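November 2018

Fifteen days without coffee. I am told the headaches pass. I am told this mostly by people holding coffee.

The doctor in Amosville wants me on water, eight cups a day, and I have been a good patient in the sense that I own cups. I poured one at seven and found it at noon, full, looking at me.

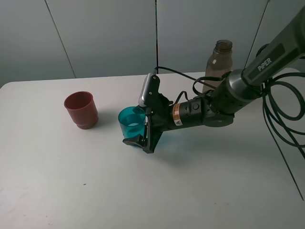 Red cup, teal cup.

Drove out to Demutdale after lunch to look at the secondhand stove. The ad said 55 dollars and "runs fine." The man wanted 100 and it did not have a door. We stood over it for a while in respectful silence and then I drove home, over 40 minutes each way, with a headache and no stove. Passed the Kellham bakery, which was roasting something on purpose.

Tried the chicory powder tonight. It tastes like a fence. I wrote as much on the quitters' message board, hoping for sympathy, and checked back an hour later.

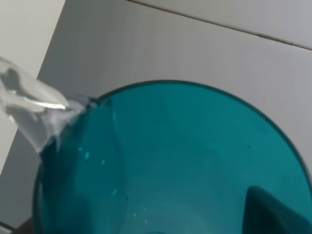 Hämmerli wrote that chicory needs a pinch of salt and a full ten minutes, that tea is cheating, and that anyone still complaining in the third week never meant to quit in the first place. Forty people had agreed with this. I added the salt. Now it tastes like a fence by the sea.

Slept badly in June too, when I was drinking four mugs a day, so I can't blame everything on virtue. Bed by ten. Page 344 of the submarine book, where they have just run out of coffee.

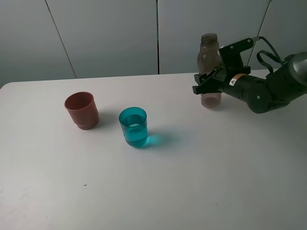 The reddish-brown one, on the table.

Must buy milk. For what, I don't know.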